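Oct 28, 2018

I gave up on having a shoe closet when we moved to Clilcombe, so everything lives on a wooden rack by the back door now. It took me two winters to get it working, and most of what I learned was about slippers (we own way too many -- mostly the chunky foam slides that everyone steals from each other).

First thing: give the house slippers their own shelves and don't let the boots move in. I keep the cream ones up top and the grayish-beige ones below, so I can tell at a glance which size is which without flipping them over.

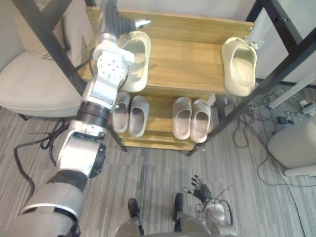 Leave a bit of bare board between pairs, too. It looks wasteful, but it's so much easier to grab the right two when you're carrying groceries, and you can wipe the shelf without moving everything!

For the wiping I use a barely damp cloth and then a dry one. Every May I rub in a little Garnirero wax and leave it for 40 minutes before buffing.

The foam slides get a scrub with dish soap and an old toothbrush. Air dry only -- I left a pair on the radiator once and they came out a full size smaller.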